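# Chapter 6: Marks, Backstamps and Attribution

A piece of studio or factory ware carries two kinds of evidence. The first is the object itself: body, glaze, foot ring, weight and method of forming. The second is whatever the maker or the factory chose to write on it. This chapter deals with the second kind, and with the problems that follow when the two kinds disagree.

By the end of the chapter you should be able to distinguish an impressed mark from an incised one, read a composite backstamp, and write an attribution that states plainly how much is known.

## 6.1 Types of mark

An *impressed* mark is made by pressing a die into the clay before firing. Its edges are even and its depth is constant. An *incised* mark is cut by hand with a point, and the clay thrown up on each side of the line is usually still detectable with a fingertip. A *printed* mark is applied by transfer or rubber stamp, under or over the glaze. Underglaze marks do not wear. Overglaze marks do, and a partly worn mark should be recorded as found, with missing characters shown by square brackets.

Painted marks are the least regular. The decorator Wilma Cuypers signed her work at the Kurkar pottery with a full surname in her first years there, then with the initials WC, and later with a single stroke that is easily taken for a kiln flaw. All three forms occur on the same dinner service pattern -- a warning against dating by signature alone.

## 6.2 The composite backstamp

Larger factories combined several items of information in one stamp. A typical Verhoeven backstamp gives, from top to bottom, the factory name, the designer's name in script, the shape number and the pattern number. Shape 157 is the straight-sided coffee pot by Bart Meijer. The same number appears on the matching sugar bowl and cream jug, as Verhoeven numbered by set and did not number individual pieces.

The presence of a designer's name does not mean that the designer handled the piece. In most cases it means that the factory held a contract for the form, the decoration, or both. Where two names were involved, as with Meijer's forms decorated to drawings by Ilse Aerts, the stamp commonly names only one of them. The colour of the stamp may help. Verhoeven used green for stock ware and grey for limited series, although seconds from either group were sometimes sold without any stamp.

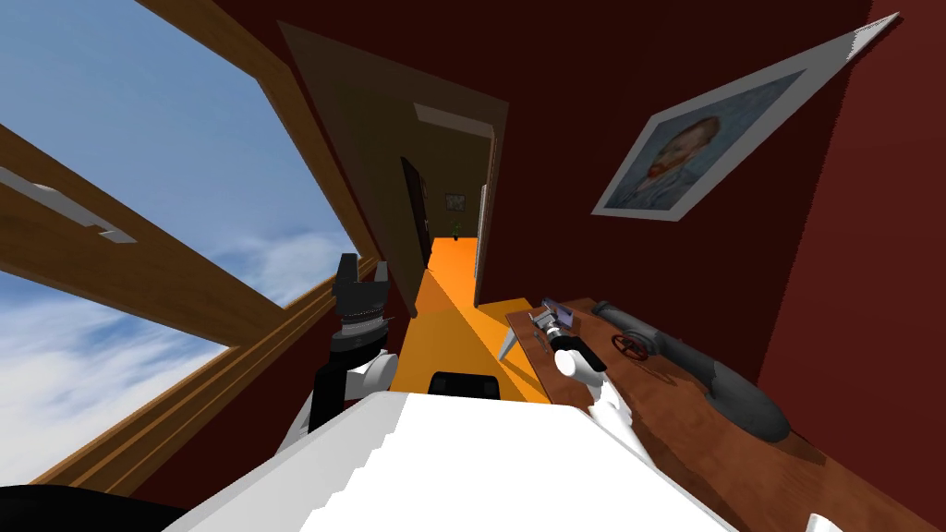 *Fig. 6.1. Interior with red walls and wood-framed window. Computer rendering.*

## 6.3 Edition numbers

A limited edition is normally marked as a fraction. The lower figure is the size of the edition and the upper figure is the number of the piece, so that 18/300 identifies the eighteenth of 300. The order of numbering need not follow the order of firing. At Bakeck, plates were numbered after sorting, and low numbers have no particular technical merit.

Artist's proofs fall outside the fraction and are marked separately. Six proofs were allowed for each Bakeck edition. Willy Van Damme's catalogue of the factory lists them under the main entry, with the owner where known.

## 6.4 Wording an attribution

The following terms are used throughout this book:

- **By**: documented in factory records or signed by the maker.
- **Attributed to**: unsigned, but consistent in form and body with documented work.
- **Workshop of**: made under the designer's supervision, hand unknown.
- **After**: a later piece that follows an earlier design.

Sanne Desmet's survey of the Kedstead collection adds a fifth term, *circle of*, for work by former apprentices. It is not used here. The records of apprenticeship are too incomplete to support it -- see section 6.7 for the surviving indentures.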